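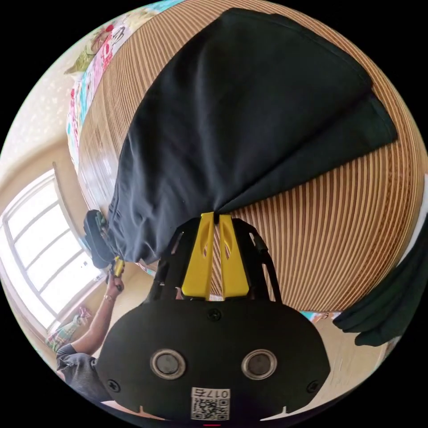
Living With the Bridge Works: Tips for Histemholm Households

The new river bridge opens in June, says the ministry, which also said that last June. Until then, 812 trucks a day pass our kitchens.

Wipe sills with a damp cloth. A dry one only moves the dust to the butter.

Put felt pads under the good plates. Mine had crept 12 inches toward freedom.

Fill a jug before bed on pipe-laying nights. The notice comes through the door at 88 Zatberg Road the morning after.

Keep the detour map on the fridge, in pencil.

Jean Urquhart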